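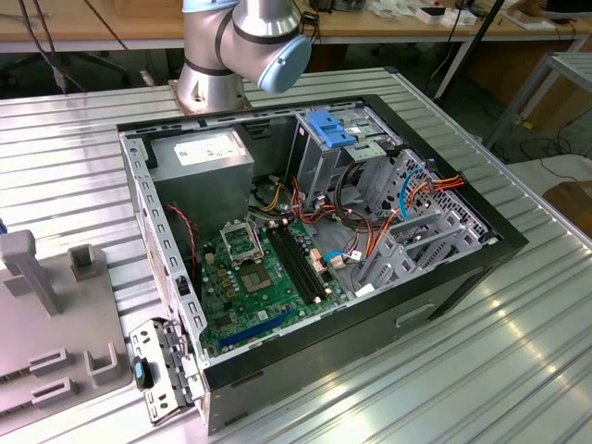 Saved games. Where do they go??

OK so you've been playing Nyaga all afternoon. You've got 3,844 coins, a purple cape and a very grumpy pet goat. Mum calls you for tea. You hit SAVE, turn everything off, eat your peas. Next day, goat's still there. Still grumpy.

How come?

## First, two kinds of memory

Games use a fast kind and a keeping kind.

The fast kind is called RAM. Think of your desk at school. Everything you're using right now is spread out on it, easy to grab. Where your player is standing, how many hearts you've got left, which baddie is sneaking up behind you. All on the desk.

But RAM forgets! Turn the power off and the desk gets wiped clean. Whoosh.

The keeping kind is called storage. More like your school bag. Slower to dig around in, but stuff stays in there overnight. Could be a hard drive, a memory card or a chip inside the console.

Saving = copying the important bits off the desk and into the bag.

## What gets saved?

Not the whole game. That'd be silly, the castle and the music are already stored. The save file is more like a shopping list:

- coins: 3,844
- level: 10
- cape colour: purple
- goat: yes

When you load, the game reads the list and builds your world again from it. Pretty quick too. 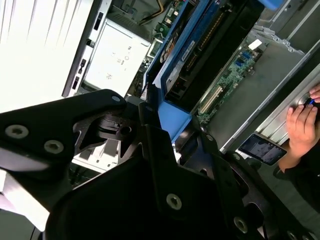 *Up close with an opened computer chassis.*

## Ones and zeros

Computers don't write "purple" with a pencil. Everything turns into ones and zeros, called bits. Put 8 bits together and you've got a byte. A letter in your player's name can fit in one byte, so a short name hardly takes any room at all.

Your coins look like this: 111100000100. Really! That's 3,844 in computer numbers.

## "Do not turn off"

Seen that message? Its there for a good reason. If the power goes while the game is halfway through writing the list, you might get half a list. Coins but no goat. Or a file the game can't read at all, which is called a corrupted save. Awful word, awful feeling.

Lots of games keep a spare copy just in case. Smart.

## Before there were saves

Some old games couldn't save. They gave you a password instead, and you had to write it down on paper and type it in agian next time. One wrong letter and it didn't work. Ask a grown-up, they might still be cross about it.

## Try it

Play a board game for 10 minutes then stop. Write down only what you'd need to set it up again tomorrow. Pack it away. Can a friend rebuild it from your list?

You just made a save file.

Words by Yi-an Yeon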